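Can a robot arm clear the table after breakfast yet?

Posted by Ilham Salem, 7 Sep 2018
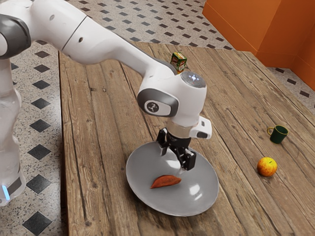 I run the kitchen at a small guesthouse in Tuvdale and I've been reading everything I can find about robot arms doing chores. I'm so excited about this! We serve breakfast at one long table, and afterward there are plates with a bite of something left on them, mugs at all angles, fruit, juice cartons. Could an arm with a plain two-finger gripper deal with that today? I don't need it fast. If it scraped the plates and moved the mugs to a tray while I did the rooms, I'd be thrilled. Has anyone tried it, even just in a simulator?

Dimas Lubis

Yes, and it's great fun! I've been doing this in simulation since February, evenings mostly. Start with one thing on one plate. A thin slice of food is harder than you'd think, as the fingers have to come down nearly to the plate and close without pushing the slice along. My first week was a lot of chasing food around a dish. Last month I did 94 runs with a slice on a shallow plate and the arm picked it up on all but 21 of them, and I cheered out loud more than once.

Apples are pretty friendly if your gripper opens wide enough. Measure that before you buy anything! Mugs depend on how they're lying. Standing up, easy - grab the rim. On its side with the handle pointing somewhere odd, you need the software to work out a grip, and mine still gets confused. Cartons are fine when full and get squashed when empty (in real life, my simulated ones never squash, so don't trust that part).

For a real kitchen I'd say one or two items at a time, same spots every day, with you nearby. Wiping the table afterward is a whole other project and I haven't touched it.

Saodah Govindasamy

not yet. get a bus tub, 7 minutes and you're done

Maëlle MacDonald

Dimas covered the picking up part well. I'd add that shiny dishes can fool depth cameras. In the Clisby workshop where I help out, we had an arm that did beautifully with matte bowls and then reached for a glossy plate as if it were an inch lower. We changed the lights and it got much better.

Also plan where the arm stands. Ours couldn't reach the far end of a long table at all, so we ended up putting everything within one arm's length and sliding the rest over by hand. Still, watching it set down its first cup made my whole month. Please post again if you try it, Ilham!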